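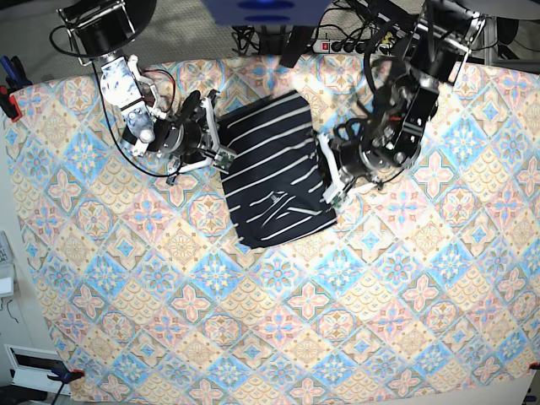 Figure 1. Two-arm folding on the patterned cloth, with both grippers on the upper edge of a striped garment.

Section 4. Preparing the table and recording folds

By now you should have both arms bolted down, powered and homed (if not, please go back to Section 3, it will save you a lot of bother). This part of the guide takes you through laying the cloth, setting out a garment and recording the demonstrations that the Trnka policy learns from. It is written for people who are repeating our folding study at their own bench, so it is fussier in places than an ordinary set-up guide would be, and I hope you'll bear with that.

Throughout the guide, "left" and "right" mean the robot's own left and right. If you stand facing the arms from the far side of the table, the right arm is on your left. We all muddle this up for the first few days, and a bit of tape on your own desk with the two words swapped round is nothing to be ashamed of.

4.1 Laying the cloth

1. Clear the tabletop and wipe it down. Crumbs and stray screws make little bumps that the fingers will catch on.

2. Spread the patterned cloth so that it covers the whole working area and hangs evenly over the near edge.

3. Clamp the near corners first, then work your way round. Keep the clamp handles pointing down and away from the arms.

4. Smooth the cloth outwards with the flat of your hand. Faint creases are fine and you needn't iron anything. A ridge you can pinch between two fingers is too much, so loosen the nearest clamp, pull gently and tighten again.

Note: We chose a busy pattern on purpose. In the first round of the study we used a plain grey cover, and the policy learned to find the garment by looking for anything that wasn't grey, which worked beautifully until somebody changed the cover. With tiles and flowers underneath, it has to pay attention to the garment itself. If you'd like to compare your results with ours, please use a printed cloth with a repeating pattern of several colours. It doesn't have to be the same one.

Note: Strong light across part of the cloth is allowed, and in fact we like to have some recordings with it and some without. Write down which is which in the session sheet.

4.2 Checking the cables

1. With the motors off, move each arm by hand through its full reach. Watch the cables as you go.

2. Look for any loop that dips close to the cloth. A loose loop is needed for the joints to turn freely, but it must not brush the garment during a fold. If it does, take up a little slack at the upper joint and try again.

3. Follow the cables back to the power strip and make sure every plug is pushed fully home. The strip may sit on the floor behind the table, so long as no one has to step over it.

4. Switch on at the strip, wait for both arms to report ready in the Dromitz console, and only then place a garment.

CAUTION: Keep hands, sleeves, lanyards and long hair away from the wrists and elbows of the arms whenever the strip is on. The arms are light but the joints can pinch quite hard. Switch off before you adjust a clamp, even a quick one.

4.3 Setting out the garment

1. Start with a T-shirt. Stripes are a good choice for early sessions, as you can see at a glance how the fabric is lying by where the lines bend or break.

2. Drop the garment from a hand's height somewhere near the middle of the cloth, then fold it once, loosely, by hand. Don't square it up. The study is about what the arms do with a partly folded garment, and a neat start teaches them very little.

3. Turn the garment slightly between recordings, and shift it a little towards one side or the other. It should stay within easy reach of both grippers.

4. Step back, and say "clear" out loud if there is anyone else in the room.

4.4 Recording a demonstration

1. Open a new session in the console and choose Two-arm fold. Leave the time limit at its default.

2. Using the hand controllers, bring both grippers down to the upper edge of the garment, one near each corner.

3. Close the right gripper first, then the left. Take up a small pinch only. A large handful looks safer but tends to drag the lower half along with it.

4. Raise the two grippers together until the upper edge is just off the cloth. The lower edge should stay resting on the table, where it acts as an anchor for the fold.

5. Pause for a breath. The pause helps the software mark the end of the grasp and the start of the fold.

6. Carry the edge over, lower it, open both grippers and draw them straight up.

7. Press Keep or Discard. Do please keep the clumsy ones if the fold was finished in the end! Boyang Cao, who ran our Britlow sessions, found that leaving out every hesitant recording gave a policy that had no idea what to do when a corner slipped.

Note: If one gripper misses, open both and start again from step 2. Don't try to rescue the fold with one arm, which the policy will copy with great enthusiasm.

4.5 How many recordings you will need

Our main result came from 1000 kept demonstrations. On garments the policy had not met before, it finished 71 per cent of folds without help. Going up to 2000 made the folds tidier but hardly changed how many were finished, so we would suggest spending the extra time on different garments. We used 7 for the main set and wish we had used more.

Copy the session folder to the Nuden drive at the end of each day, along with the session sheet, and switch off at the strip before you leave. Training is covered in Section 5.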